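Murdo Shearer and Wakana Okabe on building a robot in a shared workshop

The Moltholm workshop is at 1802 Eide Street in Clullden. It has a wood room, a metal room, a row of lockers and a kitchenette that all the members use. Murdo Shearer joined to build a bookcase. He never finished it. For most of the time since then he has been working with Wakana Okabe on a white robot that is taller than the bench they started it on.

I met them in the metal room at 8 in the morning, before the members with day jobs had cleared out. Shearer was looking for a hex key. Okabe had a laptop open on a stool and was reading a log from the night before.

Shearer does the mechanical side. He used to repair packaging machines and says the work is similar, except that a packaging machine does the same thing all day. "I could set up a line so the box always arrived in the same place," he said. "Then Wakana tells me the thing has to pick up a dishcloth. A dishcloth doesn't have a place. It doesn't have a shape either."

The gripper took the longest. The first version had two flat fingers on a slide, and it jammed whenever the load was off center. The current one uses parallel linkages, with black plates pinned together by bolts. Shearer drew it in January and rebuilt it through the spring.

"The plates are easy," he said. "The pivots are the job. If they're tight, the motor fights them. If they're sloppy, the tips don't meet. I had a set that felt perfect in my hand, and with the motor on it they walked sideways."

I asked how he fixed it. "Better washers," he said. "I'd like to give you a bigger answer."

Okabe writes the software. She came in from Clenutden twice a week at first and now rents a locker. Her part of the project began with hard things, mostly cups, and she says she would have been glad to stay there for a while.

"With a cup you can decide where to grab before you move," she said. "Cloth changes while you're holding it. You pinch one corner and the rest folds over, and now the wrist camera sees a completely different object from the one you planned for."

They argued over whether to practice on a bench or in the kitchenette. Shearer wanted the bench, where he could bolt things down and keep his tools near. Okabe wanted a real counter with a sink in it and other people's belongings on it. She got her way after a month of bench tests that told them very little.

"On the bench I'd put out a cloth and a cup, and I'd put them out neatly without noticing," she said. "Then you go in the kitchen and there's a coffee machine and a dish rack and somebody's vegetables."

They book the kitchenette in 30 minute blocks. Setup eats a good part of each one. The other members can still come in for coffee, but they are asked to stay out of reach of the arm, and Shearer keeps a hand near the stop button whenever the motors are on.

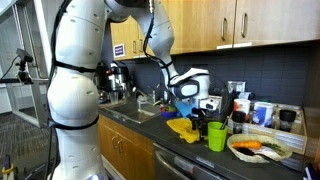
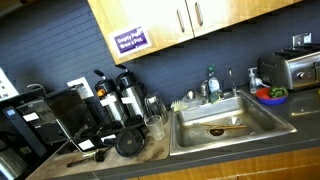
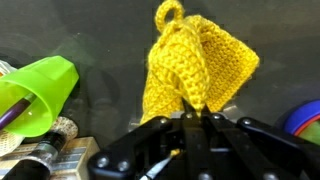 Shearer's main complaint at the moment is cable routing. Every cable has to bend with the joint it passes, and he has snapped enough connectors to keep a box of spares under the bench. He has tried sleeves, clips and straps. The straps are ugly, he said, but he can undo them without taking a shell off.

"I made the shells look nice and then I put them in the way of everything," he said. "If I did it over, every cover would come off with two screws."

Okabe has a different list. She wants better timing between the camera and the motors, and she wants to stop changing the gripper every time the software is close to working. Shearer said that was fair. Their notebook is up to page 31, and a lot of those pages are his drawings with her notes in the margin asking whether the dimensions have changed again.

I asked whether either of them had a finish date in mind. Shearer said no. Okabe said she had one for the cloth work, the end of the fall, and that after it she would like to go on to drawers.

"Drawers will need a stiffer wrist," Shearer said.

"You said the wrist was done," Okabe said.

He said it was done for cloth. They talked about that for a while, and I took the chance to look at the bearing he had pulled out of the old wrist, which had a groove worn into it on one side. He keeps it on the windowsill with the first set of fingers.

Members who want to help can leave a note on locker 8. Okabe is looking for someone who has worked with small cameras. Shearer would settle for someone who returns hex keys.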